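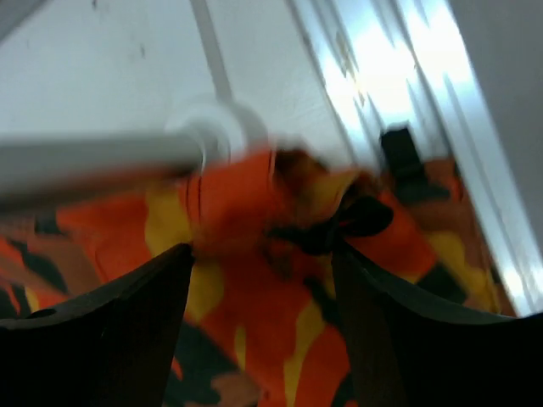 Orange camouflage cloth with a dark tie, gathered at the folds. Photo: Liliana Benedetti

Printed camouflage in bright colors is sorted by ground shade first. An orange-red ground with mustard and olive blotches goes in the brights bin at Clivdale, the garment reuse depot where Dušan Trajkovski has run the folding tables for 19 years.

Crumpled pieces are shaken out once and laid face down. Ties and cords are left attached, pulled straight and tucked inside the first fold so they do not snag the next item. Sleeves, if any, follow. The finished packet measures 5 inches across.

The depot handled 4000 pieces in September. Trajkovski rejected a hanging system that month: soft cloth stretched at the shoulders, and cords tangled on the rail. The shelves stayed.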